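Sondinari Releases Minis, a Set of Tabletop Demonstrations for Training Manipulation Policies

25 January 2021

Sondinari today released Minis, a collection of 1367 teleoperated demonstrations recorded on a single fixed workcell over 49 recording sessions. The collection is intended for groups that train manipulation policies from human examples and need short, consistently labeled episodes of picking, placing and regrouping small objects.

Each demonstration was performed by a trained operator driving the arm from a leader device. The operator receives a written instruction, carries out the task once, and marks the start and end of the episode with a foot switch. Joint positions, gripper opening, commanded actions and camera streams are saved on a common clock. No scripted motions are included in the release.

"Earlier collections we worked with had long episodes with several tasks run together, and the boundaries had to be found afterward," said Roya Ghorbani, who leads data collection at Sondinari. "In Minis, one file is one task. If the operator changed their mind halfway through, the file is marked as such and kept in a separate folder."

Recording Setup

The workcell consists of an arm with a parallel two-finger gripper and a wooden table bordered by a black extrusion frame. Lighting was held constant within a session but not across sessions. Objects were placed by hand before each episode according to a printed layout card, with position and rotation left to the person doing the placing.
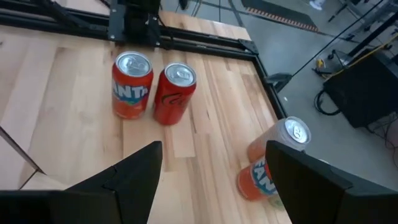
The wrist camera is the primary view in Minis, and most of the processing effort went into it. It is mounted so that both fingertips remain visible at all times, which gives a learning system a direct reference for where the gripper is relative to the object. The cost of this placement is occlusion. In the soda can tasks, a can low and to the right can sit largely behind the right finger, with only its left side and part of the label showing, while two others near the center-left of the table stand side by side in full view. Episodes of this type were kept in the training portion. Policies trained only on unobstructed starts tended, in internal tests, to ignore objects that were partly covered.

Cans were chosen as the main object class for three of the task families: single pick, sort by color, and group by label. They are rigid, easy to replace and close to uniform in shape, so differences between episodes come mostly from layout and instruction wording. Adjacent cans also require the operator to commit to an approach angle before closing the fingers. The remaining task families use blocks, cups and cloth squares.

Annotation

Every episode carries at least one plain-language instruction. Where operators described the same task in different words, all versions were retained, for a total of 1628 distinct instructions. Annotation was carried out with Kiani, the company's internal labeling tool, and each episode was reviewed by a second person who did not see the original instruction before writing their own. Disagreements between the two are recorded in the metadata and were not resolved by a third reviewer.

Failed attempts are included. A failure is defined as a dropped object, an object placed outside the target area, or an episode stopped by the operator. Each failed episode has a one-word cause and a timestamp for the first frame in which the failure can be recognized.

"We get asked to remove the failures, and we advise against it," said Eugénie Gautier, research engineer at Sondinari. "The label is there, so a user can filter in one line. Once the episodes are gone you can't train a success detector on them, and that was the first thing two of our own projects needed."

Evaluation Split

A held-out portion covering 21 table layouts is distributed separately under the name Bisach. None of these layouts appears in the training portion, although the objects do. Bisach includes a scoring script that reports success rate by task family and by degree of occlusion at the start of the episode. Results obtained on a different arm may be reported, provided the arm and gripper are identified.

Known Limitations

All data comes from one workcell. Backgrounds include whatever equipment and cabling was on the concrete floor during a session, and no attempt was made to mask it. Users training for other sites should expect to apply image augmentation or collect additional episodes locally. Depth data is not provided. The gripper force signal is noisy below the closing threshold and should not be used for contact detection without smoothing.

Availability

Minis and Bisach are available on request to academic and commercial groups under a research license. The release contains the episode files, calibration records, layout cards and a reader library. A second release with two-arm tasks is planned for August.

About Sondinari

Sondinari builds recording workcells and data tools for robot learning. Its products include the Kiani labeling tool, currently in limited release to partner laboratories.

Press contact: Eugénie Gautier, Sondinari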